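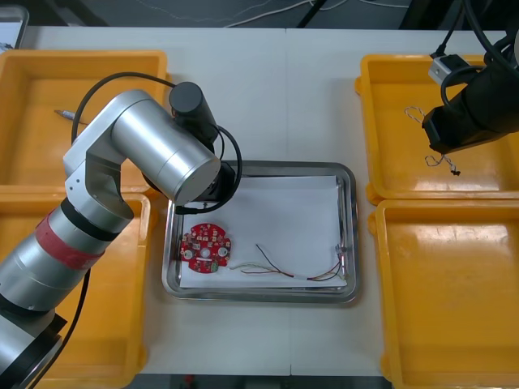

So the Prollholm lift bridge is back, and this time the tram is supposed to go over it. I read the whole Mockus report last night and I have questions. Easiest way to see the layout is the trays: two yellow ones on each side are your fixed approach spans, and the steel one in the open space between them is the piece that has to go up every time a boat wants through. Everything in the budget that worries me is in that middle piece.

The report says 44 million for the crossing. Page after page on the look of the towers. The lifting machinery gets one paragraph and the word "proven." Proven where? There's no list.

It also says a full open-and-close takes 2 minutes. I'd love to know what that covers. Does the clock start when the tram signals go red, or when the deck starts moving? Does it stop when the deck is down, or when it's locked and the first tram is allowed on?

Anyone who has sat at the old road bridge on the Cledach in August knows the deck moving is the short part. You wait for the barriers, then for the boat, then for the second boat that saw the first one and sped up.

Rasmus Pärn asked about this at the open evening and was told the timetable has "resilience built in." He asked how much. They said that would come at the next stage. The next stage is after the contract is signed.

They're planning on six openings a day. Fine, in winter I believe it. But the harbor office doesn't work to a tram timetable, and I can't find any sign that anyone asked them to.
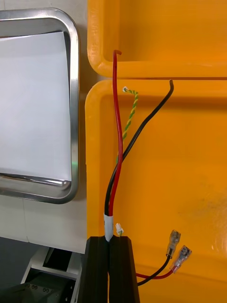

Steel tray with white paper inside, next to the orange-yellow bins.

Back to the bridge. Overhead wire. How do you carry power across a deck that goes up and down? Either you have wire sections that line up again each time, or the tram coasts over, or it runs on battery for the gap. All of these have been done. The report picks none of them and prices "electrification" as one line for the entire route.

Gediminas Luik replied to me earlier saying a high fixed bridge would need ramps too steep for trams. Maybe! I'd like to see the gradient worked out. The fixed option gets half a page and a drawing with no heights on it, so I can't tell if it was ruled out or just never looked at.

And the closure. Six months with Praltska Quay shut to buses while they put the foundations in. The replacement stop is on the wrong side of the river for the school.

For the record, I want the tram. I've wanted it since before the first route map. I just don't want to be standing on a platform at 8:15 watching a sailboat.

Comments close at the end of August. If you write in, ask for the opening-time breakdown and the fixed bridge drawings with heights. Saoirse Conneely has asked for both already and got a link back to the same report.

Will add to this thread if they send me anything.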